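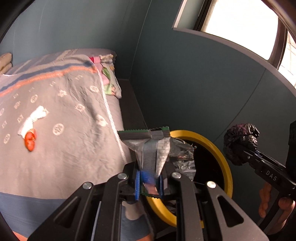 Gripper notebook, April, started just after lunch

Blue pads on, jaws closing square again. First job today was litter, and I've been looking forward to it all week! Rubbish is a brilliant test. It weighs next to nothing, no two pieces are the same shape, and you only find out what your pads are really like when the thing you're holding has no stiffness of its own.

Set: flattened snack wrappers, crumpled clear plastic, balls of thin black plastic, sweet papers. Start on the bed, finish in the round bin with the yellow rim. Comparing the Manell pads (narrow, blue) with the old Sisholm ones (wider, harder, grey), same hand-held pair for both. 40 picks per pad set, left and right hands mixed.

Wrappers. The Manell pads are lovely on these. Pinch low and the foil gathers into a waist between the jaws and fans out over the top, and once it has done that it doesn't want to twist. Pinch near the crimped end and it's a different story, the teeth of the seal ride up on the pad and the whole thing swings. Low or middle, then. With the Sisholms I had to go in two or three times for a flat one because the edge is too thick to get under foil lying on cloth.

Black plastic balls. Easy with either. They squash, they fill the gap, they stay put. The only trouble is letting go: twice the plastic hung on to the left pad after opening and I had to shake it off over the bin. Might be static, might be the new pad surface being a bit tacky out of the packet. Try again after a wipe with a dry cloth.

Clear plastic. My eyes were fine with it, the camera much less so. Glints everywhere with the window behind. Playback at 30 frames is good enough to see the fingers close, but on the shiny bits I lose the edge of the plastic for a moment at a time. Exposure is still on auto, and the window pane goes pure white whenever I lean towards the bin. Fix it by hand next session and write the value down this time!

Scores so far, first-try picks out of 40: Manell 34, Sisholm 23. Small numbers, but I could feel it in the hand well before I added them up.

Linkage: no slop at the pivots that I can feel. Opened and closed it 100 times before starting and the pads still met along their full length. The handle gets tiring on long runs, so swap hands or take a tea break.

Two hands at once: much nicer than I expected. One goes to the bin while the other is already holding the next bit. The arms do knock if both come in over the rim together, so left goes first, right waits. Worth putting on the Filtisari task sheet before anyone else has a go.

To do:
- wipe pads, repeat the black plastic
- lock exposure, repeat the clear plastic
- try the Issa soft tips on the same set, if the screws fit
- up to 200 picks on one pair of Manells, then look at the wear

Spare Manell pads are in the top drawer, still in their bag. Please don't use them for the cable job.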